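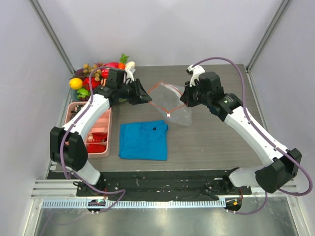
Kireo Clear Zip Bags, Medium

Box of 48 bags. Item no. 962. Ships from our Doležal Street stockroom.

If you've ever stood at the counter with a handful of chopped peppers in one hand and a bag that will not open in the other, you already know why we fuss so much over something as humble as a zip bag. We tried plenty of them before we settled on Kireo, and these have been in our own kitchen drawers ever since.

The first thing you'll notice is the orange-red strip along the seal. It's cheerful, yes, but mostly it helps you find the opening on a clear bag without squinting (those of us who misplace our reading glasses are very grateful). Pinch either side just below the strip, pull gently, and the mouth opens up wide enough to slide in vegetables, half a loaf, or a stack of tortillas.

The film is fully clear, so you can see what's in there without opening every bag in the fridge. It's a medium weight, soft enough to press flat and squeeze the air out, and sturdy enough for carrots and broccoli stems. For anything with sharp bones or very pointy edges, we'd double up or use a lidded container.

Good for: cut vegetables, washed greens, cheese ends, sandwiches, freezer fruit, and all the odd bits that travel in a suitcase. Kavitha Pinto in our packing room keeps her knitting notions in them, and she'd like it known that a full set of double-pointed needles fits on the diagonal!

How to use: Fill to a couple of inches below the seal. Lay the bag on its side, smooth the air toward the opening, then run your thumb and finger along the strip from one end to the other. Go back over the corners once more. If a crumb gets caught in the track, wipe it with a dry cloth and try again.

Care: Wash by hand in lukewarm soapy water, turn inside out, and stand over a glass to dry. Please don't put them in the dishwasher, the microwave, or boiling water. Bags that have held raw meat or fish should be thrown out after one use.

Also available in a case of 600 for cafés, school kitchens, and very organized families. Cases are packed to order, so allow a few extra days. For larger amounts, write to Fionnuala Nic Giolla at the wholesale desk and she'll work out a price with you.

The large size is out of stock and is expected back in January.

Page updated 2021-12-19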